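So I finally deleted the Clirneo app last Saturday. I gave it 10 weeks, which is longer than I gave the last two, and I think I was fair to it. I filled in the whole profile! I answered all 72 of the personality questions, even the ones about camping!

What did I get out of it? One nice coffee, one very long phone call about crypto, and a man in Kerkthorpe who kept asking what I was wearing before he'd asked my name. My match score with that one was great, apparently. I'd love to know which of my answers did that.

After that my sister talked me into a singles supper club called Trisedis, where they seat 6 strangers together and feed you. I was so nervous I drove past the place twice. But you know what – I had fun. Real, loud, forgot-to-check-my-phone fun. You can't swipe past a person who's passing you the bread, so you end up talking to people you'd have skipped online (the quiet guy next to me turned out to be hilarious once the soup came).
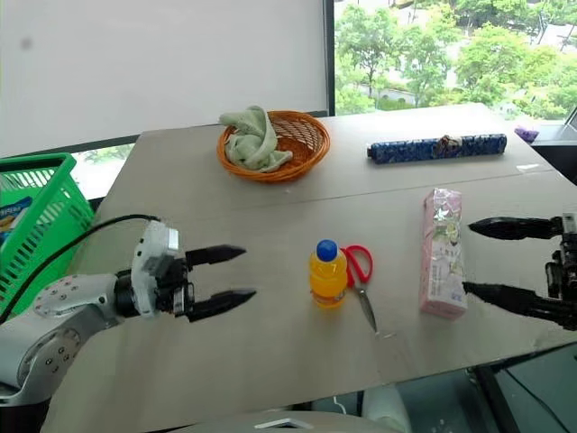

First dates are a whole other thing, and I've been thinking about why mine go stiff after the first drink. I think it's the sitting across from each other. It turns into an interview, with both of us reaching in from opposite sides like the two black grippers over that big table. So my new rule is to sit at a corner, or at the bar, or better yet go for a walk. Elbows closer, less staring.

I tried it this week with someone from the supper club. We went to Mahmoud, the little grill place near the river, and grabbed two stools at the counter. We split the lamb and argued about movies until they started stacking chairs. He's already texted to ask about next Saturday, and I said yes before I'd even looked at my calendar.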